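An Afternoon Among the Shelves: The Wadow Open Day
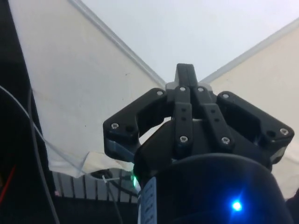
Under the white molding at Wadow, one blue light on, one green.

I had been told the Wadow open day started at ten. It started at ten the way a dinner party starts at seven, with two people standing in a hallway holding their coats and being very nice to each other about the weather. The other person was Shabnam Sial, who had driven over from Drornbridge and had already read everything on the bulletin board, including the fire drill notice.

The building is an old house with a newer building stuck on the back. You get the front rooms first, and they are the ones I'd go back for. High corners, pale ceilings, strips of molding where the walls meet the top. I spent a good part of the introductory talk with my head tipped back, which I hope came across as deep thought.

Moushumi Fakir gave the talk. She was quick and funny and told us the plaster had been redone in April by a man who refused to work with the radio off. It shows, in a good way. She also told us the place had 1,867 visitors last year, and then looked over the six of us as if wondering where the rest had gone.

Tour groups went around in alphabetical order for reasons that were never explained. Mine was led by Wahyudi Nugroho, a patient man with a very long key ring. He let us stop as often as we liked, and we abused this. The worst offender was a retired surveyor who wanted to know the slope of every floor. (The upstairs landing is the steep one. Put a marble down and say goodbye to it.)

The rooms each have a name, painted over the door. Manurung is the long one with the window seats. Cuditen is small and square and has the best light in the house, and someone has sensibly put the most comfortable chair in it. I sat down to test this and missed the history of the staircase. Shabnam filled me in later: it was moved, it was moved back, there was a lawsuit.

Lunch was soup. I have eaten a lot of open day soup and would put this one near the top, a thick lentil business with plenty of lemon. Bread ran out early. A second batch was promised with great confidence and did not appear while I was there, though the butter came out to wait for it.

The afternoon was meant for wandering, so I wandered. There are 339 steps in the house if you take both staircases and the cellar, according to the leaflet, and my knees have no reason to dispute the figure. The cellar is worth it. It's cool and smells of apples, and Puspita Sopacua was down there explaining the drains to anyone who would hold still. I held still for roughly 40 minutes. I now have opinions on drains.

Practical matters. Parking is behind the newer building, down a lane that looks like somebody's driveway and is partly somebody's driveway. Entry was free, with a jar by the door — I put in what I had, which included a button. Wear shoes with a grip for the landing. The leaflet map has the front and back of the house swapped, so turn it upside down and you'll be fine until you reach the stairs.

Shabnam left before the second round of tea and missed the cake, a ginger one. I ate her slice and sent her a message to say so.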